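Home | Products | Surface Coatings | Data Sheets | Contact

Sketumo 283 Matte Table Coating

Sketumo 283 is a two-part, water-based clear coating for indoor tabletops, counters and shelving. It dries to a flat, low-glare finish and is made by Pisteck for workshops that finish furniture in small batches. The current formula replaces Sketumo 280, which was sold in a satin finish only.

The coating is applied by roller or spray over a sealed and sanded base. Two thin coats are needed. The second coat goes on when the first no longer marks under a fingertip -- normally the same working day at 68 degrees Fahrenheit. Sand lightly between coats with fine paper and wipe off all dust. Do not apply over wax, silicone polish or uncured stain.

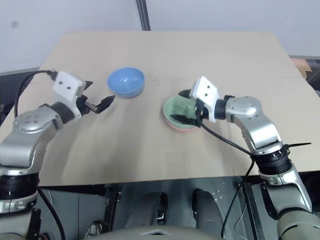
Full hardness is reached 9 days after the last coat. Light use is possible before then, but hot dishes, wet cloths and rubber feet should be kept off the surface. After curing, the finish resists water, cooking oil, weak vinegar and common dish soap. It does not resist acetone or paint stripper. Scouring pads will polish the flat finish and leave shiny spots that cannot be buffed out.

Where a top is made of more than one panel, coat the panel edges before joining. Bare edges take up moisture and may lift the film along the joint.

Technical data

Finish: matte, clear
Mix ratio: 9 parts base to 1 part hardener
Abrasion test: up to 3000 cycles, in-house method
Cleanup: water while wet
Storage: keep from freezing

Mixed material left in the pot will thicken and should not be thinned for reuse. Mix only what can be applied in one session.

Orders for the Skilon warehouse are handled by Rajeshwari Kurian. Questions on spray settings and older Sketumo stock go to Balakrishnan Pisharody in the technical office. The 280 hardener must not be used with the 283 base.

Data sheet revised Mar 6, 2018. Tinted versions are listed separately under Ismail Colors.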